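How to find out how old an abandoned farmhouse is (without going inside)

Been meaning to write this up since March, I keep getting the same email. You saw an old house out on some back road, you took a couple pictures, now you want to know who built it and when. OK. Quick version of how I do it. Not a historian, just stubborn.

Before you go

Charge the phone. Paper map too if you have one, the signal out past Skurum is hopeless. Boots. Long pants even in July, ticks. A notebook you don't mind getting rained on.

Stay on the road. I mean it. The house may look empty but somebody owns it and pays tax on it, and the floors are probably gone anyway. Everything below can be done from the shoulder or from a library chair.

Step 1. Write down where you are

Sounds dumb. Do it first. Name of the road, which side, nearest crossroad, nearest house with a number on it. Drop a pin if your phone lets you. I lost a lovely little place with a double chimney for two years becuase I wrote "past the church, left" and there are four churches out there.

If there's a mailbox post still standing, note that too. Rural route numbers got changed at some point almost everywhere, and the old number can help later.

Step 2. Take the boring pictures

Everybody takes the pretty one, with the sky and the tall grass. Fine, take it. Then take these:

- straight on, front, whole width
- each side you can see from the road
- roofline and chimney, zoomed in
- one window, as close as you can get it
- the bottom edge, where the wall meets the foundation
- any barn, shed, well cover, row of planted trees

Low sun is best. I like 7 in the morning or the last hour before dark, the light rakes across the siding and you can see where a door got filled in or a porch came off. Noon flattens everything.

Step 3. Read the outside

Chimney first. One big one in the center usually means older. Two small ones at the gable ends, or one skinny one at the back, usually later, when stoves had taken over from open fireplaces. Usually. Chimneys get rebuilt.

Windows next. Lots of small panes is older than two big ones, as a rule, glass got cheaper. But look at all of them. People replaced the front windows and left the back ones alone, so the back of a house can be fifty years more honest than the front.

Foundation. Fieldstone, then cut stone or brick, then poured concrete or block. A concrete foundation under an old looking house can mean it was moved. They moved houses all the time! On rollers, across the ice, with oxen, whatever they had. The Bilgin place on the shore road was hauled from the other side of the creek and I spent a whole winter looking it up under the wrong lot.

Additions. Look for a change in the siding width or a kink in the roof. The little low part at the back that looks tacked on may be the original house, with the fancy part built on later.

Trees. Lilacs, a line of maples, one apple tree in the middle of nothing. Somebody put those in. If there are lilacs and no house, there was a house.

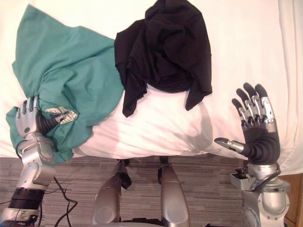 Step 4. Get the lot number

Now you go indoors. Most counties have a parcel map online, free, slow, ugly. Find your pin, click the parcel, copy the number exactly with all the dashes. Mine was lot 171 for the Jollholm house and I wrote 117 and got a gravel pit.

No online map? Go to the office in person. Bring the road name and your straight on picture. The people at the counter often know the house already and will tell you the family name before you finish asking. Write down what they say but check it, the name everyone uses is often the last family and not the first one.

Step 5. Work backwards through the deeds

Backwards. Not forwards. Start with whoever owns it now, find the deed where they got it, that deed names the seller. Look up the seller. Repeat. It's tedious and around the fourth or fifth one it gets fun.

Things to watch for:

- The same first name three generations running. Check dates every time.
- Land that passes by will and never gets a deed. The chain just stops. Go to the probate records and pick it up there.
- Price jumps. This is the good stuff. If a piece of land sells for 204 dollars and then sells again a few years later for 700 with the same boundaries, something got built on it in between. Probably your house. Or a mill. But probably your house.
- "With the buildings thereon." When that phrase shows up the first time, circle it.

Step 6. Check an old map

A lot of rural areas had township atlases with a tiny square for each house and the owner's name beside it. The library will have one or know who does. If your square is on the map, the house (or one before it) was there by then. If it's missing, don't panic, mapmakers skipped people. Some say you had to subscribe to get your name on it.

Compare two maps if you can. Square on the later one, none on the earlier one, there's your window.

Step 7. Ask

Last, not first. If you go asking with nothing, you get "oh thats real old". If you go with a name and a rough date you get stories. Tülin Yurt, who grew up two fields over from the Jollholm house, told me more in one phone call than I'd dug up in a month, including that the front door used to face the water and got turned around when the road came through. I had looked at that front wall a dozen times and never caught it. Went back to my pictures after and yep, there's the patch.

Church suppers are good. So is the feed store. Bring prints, people like holding a print.

Step 8. Write it down somewhere other people can find it

Print the best picture, put the lot number and the names on the back in pencil, give a copy to the local library or museum. These houses go fast. The one at Clukport with the bay window was standing in the spring and by fall it was a cellar hole. I have two pictures of it and one's blurry.

Some stuff people ask

Can I use the newspaper? Yes, if it's been scanned. Search the family name plus "residence" or "new house". Yavuz Akbulut went through 1,843 pages of a county weekly for one barn raising. He did find it. I would not start there.

What about the census? Good for who, bad for which house. Use it to check the names you already have.

What if the deed office wants money for copies? They will. Ask if you can take a phone picture of the page, often that's fine. Some places say no, so just copy out the boundary part by hand.

Do I need permission to photograph from the road? Rules vary, look yours up. If someone is living there I knock or I skip it. And if somebody pulls over to ask what you're doing, tell them, show them the camera. Half the time they're related to the house.

Next one will be on reading gravestones, when I get the pictures sorted.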